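Policy does much worse when I randomize the other objects on the table

Posted by Jérémie Masson, Thu 3 June

I'm training a pick policy in simulation and trying to repeat the result from the Maillard report, where they train on cluttered tables and claim the policy carries over to new kitchens. My task is simple. The arm has to pick up a thin ring lying flat on a wooden table. I have 3,919 simulated demos from a scripted planner, with a wrist camera and one fixed camera as input.

With the other objects in fixed spots I get 71 percent success on held-out ring positions. When I randomize the other objects at test time it falls apart. The arm still goes down in the right area, but the fingers close beside the ring or stop too high.
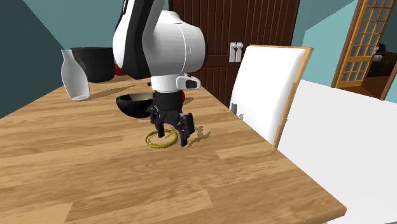 I randomize the bowl, the pot and the pitcher over the back part of the table. Wall color, lights and chair stay the same in every demo. I tried training longer and it made no difference. Is this a data problem or should I be looking at the network? I can't render much more before August, our machine is shared.

Huguette Gilbert

Sounds like data to me. If the objects were fixed in all of your training demos, the policy can use the bowl as a landmark and never has to find the ring very exactly. Easy to check. Take one test layout, keep the ring where it is, move only the bowl a few centimeters and run it again. If the grasp point shifts along with the bowl you have your answer.

We had this on the Pisska tasks. We re-rendered a third of the demos with the objects moved and left the arm paths alone, except where the arm would hit something. That costs rendering time but you don't need to plan again. Please also report results per seed. We ran 3 seeds and the spread was bigger than most of the effects we were arguing over.

The stopping too high part may be separate. A flat ring has almost no height, so a small depth error is enough to miss it. I would log fingertip height at the moment of closing and look at that by itself.

Kojo Bawa

use a bigger network

Anatole Carré

Check your contact settings before you retrain anything. Thin objects lying on a table are bad in a lot of simulators. Mine slid away from the fingers until I went to a smaller time step, and I had been counting those as policy errors. Replay 6 of your scripted demos open loop from the saved start states. If the ring isn't picked up every time, fix that first, then do what Huguette said about the bowl.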